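Folding Surface and Working Height in a Small Laundry Area
Clokerura Household Design Module, Project Report
Kovley College, Pettigrew Building

Summary

This report covers the layout and use of a folding surface placed in front of a domestic washing machine. The work compared folding on a bare table top with folding on the same top covered by a cotton bed sheet, and measured the finished size of folded garments under both conditions. The garments were denim jeans and lighter navy-blue items. The cover reduced sliding of the lighter garments and made little difference to the jeans. Recommendations on cover, table position and order of work are given in section 6.

1. Background

The module asks each group to choose one household task and to improve it without buying major equipment. Folding was chosen because it is normally done wherever there is space: on a bed, on a worktop or on top of the machine. Each of these has a known fault. A bed is low and soft. A worktop is often taken up by other items. The top of a washing machine is narrow for a pair of adult trousers laid out flat, and it collects objects of its own.

A short survey of the building's residents was done by the previous group and is held with the module papers. It was not repeated. The main complaint recorded in it was that folded clothes had to be moved again before they could be put away, and that they lost their shape when moved.

2. Layout

The area was set out along one wall. The clear length of wall was 3,000 mm. The washing machine, a white front-loader, stands in the middle of the run with a light wooden table on each side. The left-hand table is on white metal legs and has a round wooden stool beneath it. The folding surface stands in front, with space left between it and the machine for the door to open fully.

The folding surface is 803 mm high. This was set at the start and was not changed during the trials, so the report draws no conclusion about other heights. A second height had been planned but there was not time to make up the packing pieces and check them for stability.

The cover is a plain bed sheet in pale sage green. It was chosen from the linen stock for its colour as well as its cloth. Dark garments show clearly against it, and the line of a hem or side seam can be followed without bending down. A white sheet was tried in the first week and was rejected because it showed every mark.
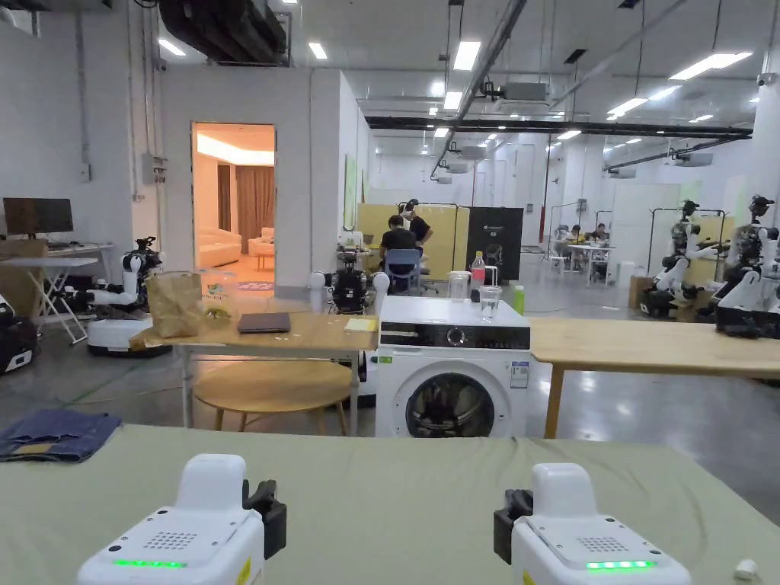
The sheet was pulled flat before each trial and checked for ridges. Ridges matter more than was expected at the planning stage. A ridge under a thin garment transfers to the fold line and the fold then runs off square, and correcting this takes longer than smoothing the sheet would have done. Clips were considered for the sheet but were left out, as they would have caught on waistbands.

Items on top of the machine and on the side tables were left in place. The brief for the module is that the room should be treated as a working room, so bottles, glasses and paper were not cleared unless they got in the way of the task. The only rule applied was that no open drink should be put down on the folding surface itself.

3. Method

3.1 Garments

All garments were dried before use. The jeans were of ordinary weight blue denim. The lighter garments were navy blue. The lightest item in the set weighed 200 g on the kitchen scale. Garments were weighed once and not after every trial.

3.2 Folding sequence for jeans

Jeans were laid with the waistband to the left and the legs together, one on top of the other. The seat seam was tucked in to give a straight edge. The hem was brought to the waistband and the folded length was then halved again. The finished stack was moved to the left side of the sheet and left there while the next garment was handled.

The halving was done by eye. A card template was made for this purpose but it slowed the work and was dropped after the second set of trials.

3.3 Folding sequence for lighter garments

Lighter garments do not lie flat when they are put down from a bundle. They were first held by opposite ends and drawn out above the sheet, then lowered so that the middle touched first. The two ends were set down after it. Any remaining slack was pushed outwards from the centre.

The amount of pull was not measured. Too little leaves the middle hanging in a curve, and the curve becomes a crease when the garment is lowered. Too much pulls the sides out of shape, and on a knitted item this does not recover quickly. The working rule was to pull until the lower edge was close to straight and then to stop.
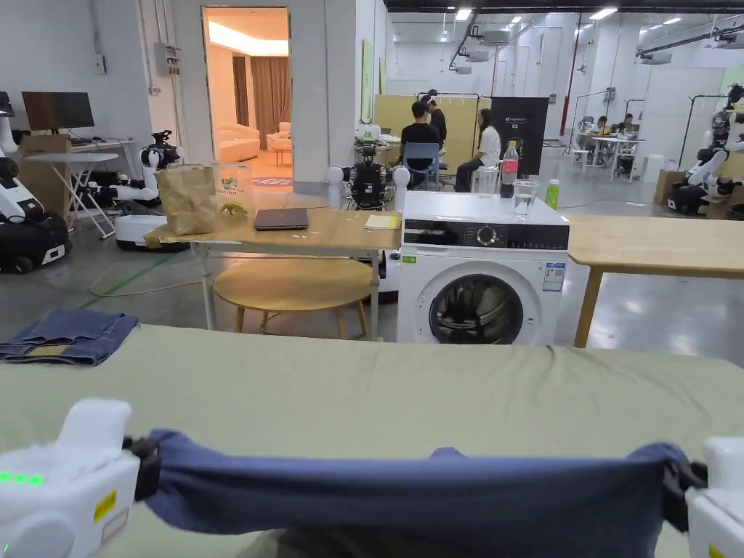
Fig. 2. Navy-blue garment drawn out above the green sheet, with a slight sag at the middle. Folded jeans at left.

3.4 Recording

For each garment the length and width of the finished fold were taken with a steel rule. A note was made if the garment had moved on the surface during folding. Movement was recorded as yes or no. An attempt to measure the distance moved was given up, as the starting position could not be marked without marking the sheet.

4. Results

4.1 Jeans

The unfolded length of the test pair was 983 mm from waistband to hem. Finished size was almost the same on the bare top and on the sheet. The denim is heavy enough to hold its place on either surface. The one fault that appeared on both was a thick corner at the waistband end, caused by the seat seam not being tucked far enough. This is a fault of method and not of surface.

Jeans that had been folded and left at the side of the sheet kept their shape until the end of the session. They did not have to be refolded before being put away.

4.2 Lighter garments

On the bare top the lighter garments slid when the second fold was made. The first layer moved with the hand and the edges no longer met. On the sheet this happened less often, and where it did happen it could be corrected by holding the near corner down. Finished widths on the sheet were more even from one trial to the next.

Garments lowered middle first had fewer creases than garments put down from one end. This was so on both surfaces. The result depends on judgement, since creases were scored by looking at them, and a second scorer did not always agree with the first. Where the two scores differed the higher one was kept.

4.3 Use of space

The left side of the sheet was used as a holding place and the middle for the work. This arrangement was not part of the original plan. It came into use during the Monday session, when the side table was found to be too far away for a single folded item. Keeping finished work on the same surface reduces walking but also reduces the working width. With one folded pair of jeans there is no difficulty. With a full load the stack would have to be moved part of the way through.

5. Discussion

The main effect found is friction. The sheet grips thin fabric well enough to hold a lower layer still. A rougher cover, such as a towel, was tested briefly and gripped too strongly: the fabric dragged and had to be lifted to be straightened. A bed sheet falls between the two. Clendis table felt was also considered from the catalogue, but no sample had been received when the trials ended and nothing can be said about it here.

The position of the surface in front of the machine is convenient for unloading. It does mean that the load and the folding surface are both reached from the same strip of floor, and the strip should be kept free of baskets while the door is open.

Sources of error include the condition of the sheet, which picked up lint as the trials went on and was shaken out only between sessions. The order of trials was not mixed. Bare-top trials were all done first, so some of the improvement on the sheet may come from practice. This is the largest weakness in the work and a repeat should alternate the two surfaces.

6. Recommendations

Use a flat cotton sheet as the cover, in a plain mid or pale colour that contrasts with the clothes. Pull it flat before starting.

Fold heavy items first and place them at the left of the surface.

Hold light items out by both ends and lower them from the middle.

Move finished work to the side table once the stack begins to reduce the working width.

7. Further work

The planned second height should be tested using the same garments. The pull applied to light garments could be measured with a spring balance at one end. A full mixed load should be timed from opening the machine door to the last item being put away, as the present trials dealt with single garments only. The measurement sheets are in the module folder in the Pettigrew Building, filed under April.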